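Review: the Drerar wrist and soft-tip gripper kit, after a season in a small seafood kitchen

Posted 29/07/2021

I run the prep side of a small company that makes chilled seafood salads, and I have wanted to write this up since January, when the first crate arrived. We bought the Drerar kit to see if an arm we already owned could handle slippery raw ingredients. I love this thing. I also got parts of the budget badly wrong, and since most of the reviews I read before buying were all about grip and speed with hardly a word about money, I'm going to spend a good part of this one on the money.

First, what you get. The kit is a two-finger gripper, a small camera that mounts at the wrist, a cable set, a flange adapter and one set of soft fingertips. It does not come with an arm, a controller or a stand. Our reseller, Fistik, was very clear about that on the phone and much less clear on the quote, where the line just said "complete kit." Ask for the line items! Vasilis Todorova, our maintenance lead, went back and forth with them for two weeks before we had a quote we could hold up next to the others.

The others, for the record, were a suction tool from Bailly and doing nothing for another year. The Bailly tool is beautifully made and cheaper to buy, but you need a vacuum supply, and ours would have meant a new line across the ceiling. Once we added the plumbing work, the gap between the two had mostly closed. It also didn't love anything folded or floppy in our loaner test. If you pack flat fillets all day, go get the loaner and try it, because you may come to a different answer than I did.

Setup took Vasilis and me three days, and I had budgeted one. The mechanical part was quick and even fun (four bolts, a dowel pin, cables into a sleeve). The rest of the time went into the adapter, which fit our arm only after a trip to the machine shop, and into teaching the thing where our bowls sit. We use plain round stainless bowls, and I would plan on buying a few identical ones before you start. We had a mixed bunch from years of kitchen supply sales, and each one has its own depth and its own slope to the sides. I lost half a day to that. New bowls were the cheapest thing on the whole project and I wish I had put them on the first order.
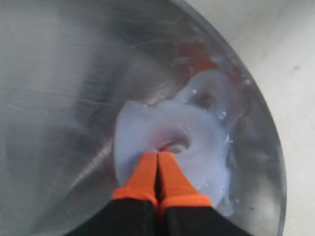 The wrist camera is the part I expected to care about least, and it has become my favorite. Polished steel throws back so much light that I figured the view would be useless. We do get glare, and you'll want to play with your lamps, but having a view from right there at the fingertips makes it so much easier to work out why a pick went wrong. With our old fixed camera the arm was usually in its own way. Inès Rolland, who does our programming on contract, asked to keep the wrist camera running through all of the trial work, and she was right. Her hours were our second biggest cost after the gripper itself, and I'm sure we would have paid for more of them without that view.

Now, grip. Squid is a mean test. It slides, it folds over on itself, and no two pieces lie the same way. Rigid tips tore ours or let go of it. The soft tips did much better, once we quit squeezing so hard. Our first instinct was to turn the force up every time we had a drop, which made things worse, and the settings that finally stuck were near the low end of the range. In our last proper trial we got 70 good transfers before we had to stop and clean the tips, and I walked around grinning for the rest of the afternoon. A good hand at the prep table is still faster, by a lot. I would tell anyone building a payback case on raw speed to be careful, because ours doesn't work out on speed. It works out on the cold, dull early shift that I can never fill.

Which brings me to running costs, the place where my spreadsheet was weakest. Fingertips are a consumable. Put them in the budget as one, next to gloves and blades. We swap ours every 14 working days, a schedule we set ourselves after watching the surface wear, and your number will depend on what you handle and what you wash with. They come in pairs, so order several at once, as shipping on a single pair is silly. I had them down as a one-time purchase. Our bookkeeper noticed before I did.

Cleaning time also belongs in the plan. The tips pull off easily, but the finger bodies have a groove behind them that wants a small brush, and someone has to be paid to stand there with it. Check with whoever handles food safety at your site before you sign anything, too. We did our trials on product that was never going to be sold, and we are still working through the paperwork for the real line. That work costs money and has its own calendar. I gave it no row at all in version one.

A few smaller gripes. The cable sleeve is stiff and tugs at the wrist on tight turns. The manual is thin on anything wet – there is one page, and most of it is about dry storage. The little locking ring on the camera mount is too easy to cross-thread with cold fingers, and a spare costs more than a ring should. We made a protective cover from a Clavwood sheet we had left over from another job and it has held up fine, so I haven't bothered with the official one.

If I were planning it again, I would get the gripper, two spare sets of tips and the matching bowls on the first order, hold back the cost of the adapter work until I had seen the parts together, and book the programmer for longer than felt sensible. I would also ask for a loaner up front. Fistik said yes the minute we asked, and that was after we had paid.

Would I buy it again? Yes, in a heartbeat. We are pricing a second one for the shrimp table now, and Vasilis has already claimed the job of arguing with them about the quote.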